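Asunto: Re: [taller-auto] ¿Sirven ya para algo en casa o en el taller?
De: Fidelina Montoya
Para: lista taller-auto 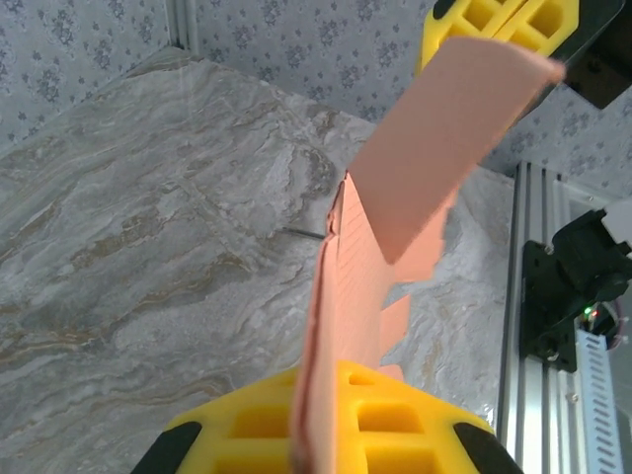

Contesto rápido que entro a las cuatro y luego no toco el correo hasta mañana.

Nuno, de acuerdo en la mitad. Lo de doblar papel me parece mejor prueba que lo de recoger vasos que nos ponen siempre. Un vaso es rígido, lo agarras mal y sigue siendo un vaso. El papel se comba, se marca donde no quieres, y una vez marcado ya está, no hay vuelta atrás. Con dos pinzas de dedos gordos y sin uñas tiene mérito que salga un pliegue vertical siquiera.

Ahora, de ahí a "el año que viene nos quitan la mesa de plegado", pues no. En Rivera plegamos 1.162 estuches en un turno malo. Malo, con la encoladora parada media mañana. Y no es solo doblar: es notar que el cartón viene húmedo, que el hendido no ha entrado, apartar ese y seguir sin pararse. Eso lo hace Catinca hablando por teléfono.

Lo que sí compro:
- Máquina dedicada para una sola cosa: existe desde hace décadas, funciona, nadie la llama robot. La Multis nuestra pliega más que todos nosotros juntos, y cambiarle el formato son 50 minutos si no se atasca.
- Brazo con pinza para tirada corta, formatos raros, muestras. Ahí sí le veo sitio. 77 cajas de un modelo y a otra cosa. Pero tiene que aprender el modelo nuevo en menos tiempo del que tardo yo en hacerlas, y hoy por hoy no he visto ninguno.

En casa todavía más verde. Mi madre pregunta cuándo le van a doblar las sábanas bajeras. Le he dicho que se siente.

Margareta, tú que estuviste en lo de Flundenon en abril: ¿las demos eran a velocidad real o aceleradas? Porque en los vídeos de Hekach abajo pone x4 en letra pequeñísima y asi cualquiera. Y otra, ¿quién colocaba la pieza al principio? Para mí esa es la pregunta. Si hay una persona dejando el papel derechito cada vez, el puesto de trabajo sigue ahi, solo que más aburrido.

Lo del precio lo dejo para otro mensaje, tengo que mirar el presupuesto que nos pasaron y está en el otro ordenador.

Perdón por las prisas

Fidelina

El lunes, Nuno Carrilho escribió:

> Buenas a todos,
>
> Abro hilo nuevo porque el de las encoladoras ya no hay quien lo siga.
>
> Llevo un tiempo mirando qué hacen los brazos estos con pinzas en
> tareas de mano: plegar papel, meter hojas en sobres, doblar trapos.
> Hace dos años me reía. Ahora me río menos. Siguen siendo lentos
> pero ya no hace falta atornillar todo a la mesa para que acierten.
>
> Mi apuesta: en manipulados pequeños (nosotros hicimos 712 carpetas
> a mano la semana pasada, con Lăcrămioara y conmigo turnándonos)
> el año que viene nos quitan la mesa de plegado. Para la casa le
> doy más tiempo, hay demasiado trasto distinto.
>
> ¿Alguien ha probado uno en producción de verdad? No feria, no
> vídeo. Me interesa sobre todo qué pasa con el papel fino, y si
> deja marca la pinza.
>
> Un saludo,
> Nuno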